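Robots doing rooms at our hotel, what happens to our hours?

posted by stornemura_hk

Housekeeping here, 30 of us on the roster. Managment is trying robots on the upper floors, clothes off the beds first, then folding. They say nobody loses hours. But the room quota sheet already changed and we werent asked. Anyone been thru this? What should we get in writing?

zellulon88

Yes. Ours started the same way.
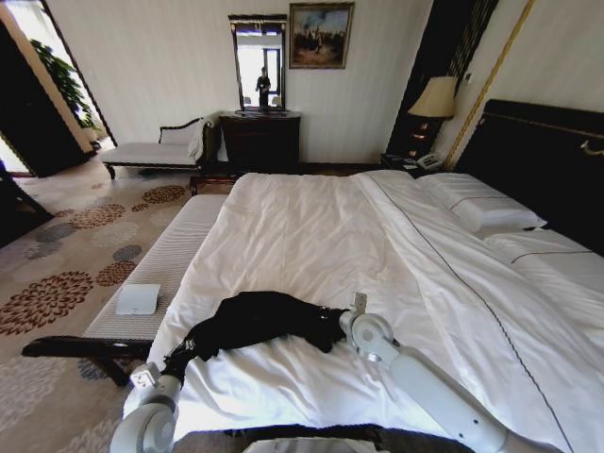
Castellanos, 08/04/2025

Two arms and one black garment on a big white duvet, thats the kind of job they give it. Fine. But somebody still does the bathroom, the carpet, the trash, and makes the bed right. What changed for us was the mix. Less light stuff between the heavy stuff, so your back feels it by lunch. Get these on paper: rooms per shift, who waits with the machine if it stops, and is that waiting paid. We got 2 extra paid hours a week for robot standby, only after asking three times. Also ask who handles guest clothing complaints. Should not be you if you didnt touch it.

skitora_nights

Depends on the hotel. We have 740 rooms and they only ran it on one floor, then moved a few of us to laundry. Same pay, worse schedule.

Ask about training too. I got the robot course and a one time 3,000 bonus, the girls on mornings got zero. Keep a copy of the old quota sheet!! They took ours off the wall.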